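About Gotent

Hello, and thanks for stopping by! Gotent is a small workshop and shop for people who like their tables and countertops useful and a little bit pretty, and we've been at it long enough now that we figured we should finally write this page properly (the old one was two lines and a phone number).

It started with Rosário Ramalho, who spent 18 years repairing kitchen furniture before she got tired of seeing good wooden tops ruined by flowerpots and wet dishes left sitting on them. She made a little raised stand for her own kitchen, then one for her sister, then one for pretty much everyone on her street. Cherry Mae Yap bought one at the May market, came back the next morning with a page of suggestions, and has been a partner in the business ever since. She still has suggestions!

We're 3 people in the workshop most days, with 2 more who come in when orders pile up before the holidays. Our very first line was called Flunder, a plain wooden riser that we still make on request, and these days we carry about 70 different pieces, from plant shelves to dish stands to the long benches in our Gatchalian range. We sell the care oil we use ourselves, too, and we're always glad to talk a customer through a first coat over the phone, however long it takes (it can take a while, we do like to talk).

The metal pieces came later, and they've turned into a favorite around here. We like how gray metal looks against warm, stripy wood, with something green growing close by, and the punched tops let the air through and let a bit of color peek up from whatever you've slid underneath.

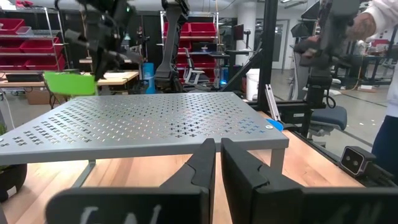
A gray perforated stand on a butcher-block tabletop.

If you'd like to see things in person, the shop opens at ten in the morning and the coffee is usually ready a bit before that. Bring the measurements of your counter if you have them. Rosário will want to know what kind of wood it is, and Cherry Mae will want to know what you keep on it.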